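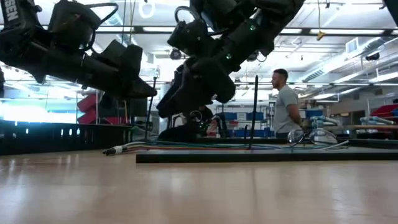

**MIVER, Nov 30, 2021** – The Miver flag football league will play its winter games under lights for the first time, after the town signed off on a set of poles and lamps at the Prodholm Road field. The first evening kickoff is set for 7:15 p.m. next week.

Until now the league has played only in daylight, and games in the colder months had to start by 2 p.m. to finish before dark. Teams with players on day shifts often came up short and had to forfeit. The league recorded 53 forfeits over the past two winters, most of them in games scheduled before 3 p.m.

The lights were installed by Mertens, an electrical contractor in Prodholm. Work began in September and was held up for two weeks by a delivery of the wrong brackets. The poles stand along both sidelines, well back from the playing area, and the lamps are angled down to keep light off the houses on the north side. They will be switched off at 10 p.m. every night, whether or not a game is finished. League rules have been changed to cover this: if the lights go off after halftime, the score stands, and if they go off before halftime, the game is replayed.

The league was started by a small group of Americans who had moved to Miver for work and wanted a regular game. Most of its players now are local, and many had never held an American football before they signed up. Registration for this winter closed with 300 players, up from 200 last year. Two new teams have been added to make room, one of them made up entirely of first-year players.

Games are five on five, with two 20-minute halves. The clock runs without stopping except in the last two minutes of each half. Each team plays once a week through the end of February, and the top four go to the playoffs in March. There is no tackling, and mouthguards are required at all ages. Cleats are allowed if they are rubber or plastic. Metal cleats are not.

Scores and schedules will be posted on Jundo, the app the town already uses for gym and pool bookings. Captains must enter their rosters there by noon on the day before a game. A player who is not on the roster can't be added at the field. Last winter this was done on paper, and several results were disputed weeks later.

Spectators can watch for free. There is bench seating on the south side only, and people are asked to bring their own chairs if they want to sit anywhere else. The parking lot by the field will be kept for players and referees on game nights. Everyone else should park at the Prodholm Road school, a five-minute walk away. Dogs are allowed on a leash but must stay off the turf.

The league also plans to show the championship game in February at the clubhouse, as it has done in past years. With the time difference, kickoff will be well after midnight. Doors will open at 11 p.m., and coffee, chili and hot dogs will be sold until the third quarter. The last showing drew a full room at the start, with a good number asleep in their chairs by the end. Tickets go on sale in January and must be bought ahead of time, as none will be sold at the door.

The league still needs referees for the late games. No experience is needed, but new referees must go to two training evenings and work one game alongside someone who has done it before. They are paid per game, and whistles and flags are provided.

The league office can be reached at extension 819 through the town switchboard. It is open on weekday mornings from 9 a.m. to noon.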